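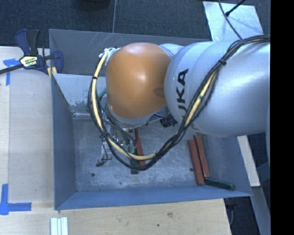
July, morning. Third entry on the damp in the Rana store room. I started today with the north wall, where the lime plaster has come away under the window, and I scraped a small area back to the brick. The brick behind is softer than I expected and a thumbnail marks it easily. I want to keep the samples from this wall apart from the others, and for that I need a vessel with straight sides and an open top, the same sort as the rectangular metal bin, only much smaller. The round pots we use now waste half the shelf, and their lids hold the moisture in.

Weights. The first brick sample was 577 g when I took it from the wall. I put it in the drying oven at 80 degrees and will weigh it each morning until the number does not change any more. The second sample, from the inner wall near the door, was too small to be of use, so I will take a new one. Lajos Fülöp says to cut lower, at knee height, and he is probably right. Last winter in Stornstead he found most of the salt in a narrow band just above the skirting.

Salt. White fur on the plaster in two places. I brushed some of it into a paper envelope and wrote the wall and the height on the outside in pencil (ink runs, I learned this with the Dristport envelopes). It dissolves quickly in warm water. I have not yet tested what it is. The strips are old, and I do not trust the colour they give.

Lime mix. Batch 7 has been under wet sacking since the last entry. The surface has no cracks, but one corner is paler and sounds hollow when I tap it. Maybe I did not wet the brick enough there. For the next batch I will use the coarser sand from Grorkamum and wet the wall the evening before, then once more just before the first coat. Sand for this: 199 g for the small test panel, dry weight. Please do not take from the marked bucket, it is already sieved.

14.20. Opened the window for the afternoon and moved the shelves a hand's width away from the wall. Behind them the paint is dark and smells of earth. This part should have been looked at first. I made a pencil line along the upper limit of the dark area, so we can see if it climbs.

Question for Lajos: did you ever find the old drawing of the drain on the north side? If the gutter pipe goes into the ground without a gully, all the plaster work is a waste of lime.

To do: new sample at knee height, fresh test strips, weigh the first brick before breakfast, wet the sacking again.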